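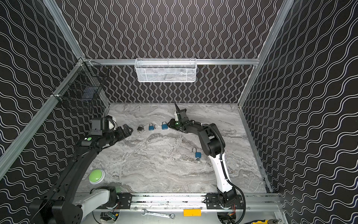

The Padlock Kids of Stukville

Ask the students in the Prumadow club what they're building this year and you will get eight answers at once, most of them about padlocks. Small ones, black or blue, the kind you'd put on a gym locker or a bike shed. For months now the club has been teaching two robot arms to handle them, and the students talk about it the way other kids talk about the playoffs.

The club meets after school in the old print shop at Stukville High, and the work happens inside a cell framed in silver aluminum. The walls are covered in black panels with white wavy lines (zigzags at the back, big sweeping curves at the sides), and the floor is a gray marble pattern. It's a busy place to look at, and I liked it right away. There's a fat green push button down in the corner, and two wire baskets hang on the walls, a white one at the back and a black one on the left.

Padlocks are a terrific choice for this. They're hard and slippery, they tip over, and the shackle swings. A black one lying on its side has to be approached differently from a blue one with its shackle up in the air, and the students have spent whole afternoons arguing over where a two-finger gripper ought to close. By November they had logged 156 practice runs, and the notebook for those runs is a great read, full of arrows and crossed-out ideas and one very good drawing of a duck.

The goal is the Guklow Open in the spring, where teams sort a mixed pile of small hardware against the clock. Prumadow went for the first time 2 years ago and finished near the bottom, and they came home thrilled, with a list of things to fix! The arms and their wiring ate up most of this year's budget of $3,155, raised through car washes and a grant from Ibarra, the machine shop across the river. Ibarra also lets the students use its drill press, and the club has paid the shop back in brownies.

What I loved most was how hands-on it all is. Wrench and pliers stay within reach on the ledge, right by the open circuit boards, and a student who wants to change something just picks one up and gets going. By 5:30 the late bus was idling outside and two of them were still bent over the front rail, talking about grip angles.

Contact the editors | © Stukville Quarterly | Back to top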